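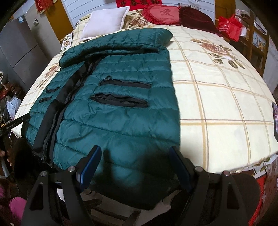
11.9.18, Jacken, dritter Durchgang

Heute nur Steppware. Die Auswertung der Hemden ist seit gestern abgeschlossen und liegt auf dem Gruppenlaufwerk unter Jorna, Unterordner 2. Ich notiere die Zwischenstände zum Faltversuch hier, solange ich die Zahlen noch im Kopf habe; das Protokoll für Kanaujia schreibe ich am Wochenende sauber ab.

Ausgangslage: Die türkisgrüne Daunenjacke liegt ausgebreitet auf dem Bett, Kragenpartie zum Kopfende hin eingeschlagen, Greifer offen über dem unteren Saum. So beginnt die Episode. Die Startlage ist für das Verfahren unangenehmer als bei den Hemden. Die Kammern wölben sich, die Oberfläche glänzt, und der Greifer wirft einen Schatten genau dorthin, wo der erste Griffpunkt gesucht wird. Der Schatten wandert mit dem Werkzeug. Eine Segmentierung, die nur auf Helligkeit geht, zieht die Saumkante dann regelmäßig an den Schattenrand.

Dazu die Bettdecke. Karomuster und große Rosen, im Weitwinkel stark gekrümmt. Die Linien des Karos liefern mehr Kantenantworten als die Jacke selbst. In der alten Fassung des Detektors (Koltar, Stand Frühjahr) wurde in solchen Umgebungen gern eine Karolinie als Stoffkante gewählt. Die neue Fassung rechnet zuerst eine Maske für das Kleidungsstück und sucht Kanten nur noch innerhalb eines schmalen Bandes um den Maskenrand. Das kostet Rechenzeit, aber die Fehlgriffe auf den Untergrund gehen deutlich zurück.

Zahlen bis jetzt: 348 Episoden Steppware insgesamt, davon 100 als Testmenge zurückgehalten. Auf der Testmenge liegt die Griffpunktvorhersage mit Maske in 90 Fällen innerhalb der Toleranz. Für die glatten Hemden hatten wir 95 von ebenfalls 100. Der Abstand ist kleiner als erwartet. Satish hatte auf einen stärkeren Einbruch getippt, ich auch.

Die zehn Ausreißer habe ich heute Nachmittag einzeln durchgesehen. Sie zerfallen in zwei Gruppen. In der größeren sitzt der vorhergesagte Punkt auf einer Taschenöffnung. Das ist nachvollziehbar: Eine leicht klaffende Tasche mit schwarzem Futter sieht lokal aus wie ein Saum, unter dem es dunkel wird. Der Tiefenkanal hilft dort wenig, der Höhenunterschied zwischen Taschenrand und Steppkammer ist zu gering. In der kleineren Gruppe liegt der Punkt auf der Reißverschlussleiste, bei Episoden, in denen die Leiste schräg verläuft und bis zur Unterkante reicht. Dort trifft sie auf den Maskenrand, und das Band um den Rand schließt sie mit ein.

Gegenmaßnahme für die Taschen: eine zweite Klasse „Öffnung innen“ in der Annotation. Für die Leiste reicht vermutlich eine Strafe auf Punkte mit hohem Kontrast zu beiden Seiten. Der Saum hat den Kontrast nur nach außen, die Leiste nach links und rechts. Heute Abend noch nicht umgesetzt, nur als Notiz im Code.

Zur Methode selbst, weil Satish wieder danach gefragt hat: Wir lernen aus handgeführten Episoden. Aufgezeichnet werden Kamerabild, Pose des Werkzeugs und Öffnungsweite der Finger. Das Modell bekommt die letzten Bilder und sagt eine kurze Folge relativer Posen voraus. Der Griffpunkt ist ein Nebenausgang, den wir nur zur Kontrolle mitführen. Satish Pandey möchte ihn streichen. Sein Argument: Wenn die Trajektorie stimmt, ist der Punkt redundant. Mein Einwand: Ohne ihn lässt sich ein Fehlversuch nicht mehr einordnen, man sieht nur noch, dass er schiefging. Wir haben uns darauf geeinigt, ihn bis Dezember zu behalten und danach einen Vergleichslauf ohne ihn zu rechnen.

Offen bleibt der Transfer auf den Arm bei Steltum. Deren Finger öffnen weniger weit, und bei Daunen muss man vor dem Schließen etwas Luft aus der Kammer drücken, sonst rutscht die Naht zwischen den Fingern heraus. Wer das Werkzeug von Hand führt, macht das beiläufig, mit einer kleinen Abwärtsbewegung kurz vor dem Griff. In den Posendaten ist diese Bewegung erkennbar, aber klein, und die Glättung bügelt sie weg. Filterbreite also halbieren und neu trainieren. Der Lauf braucht nahezu die ganze Nacht, ich starte ihn, bevor ich gehe.

Beim Durchsehen noch aufgefallen: Zeitstempel von Kamera und Posenschätzung laufen in längeren Episoden auseinander. Bei den Hemden fiel das kaum ins Gewicht, die Episoden waren kurz. Bei den Jacken kommt das Umschlagen des Kragens dazu, und gegen Ende passt die Öffnungsweite nicht mehr zum Bild. Korrektur über das Schließereignis der Finger, das ist in beiden Strömen eindeutig.

Für morgen: Annotationsschema erweitern, Taschenfälle zuerst. Dann Steltum wegen der Öffnungsweite anschreiben. Dunkle Jacken auf dunklem Untergrund fehlen in der Sammlung noch ganz.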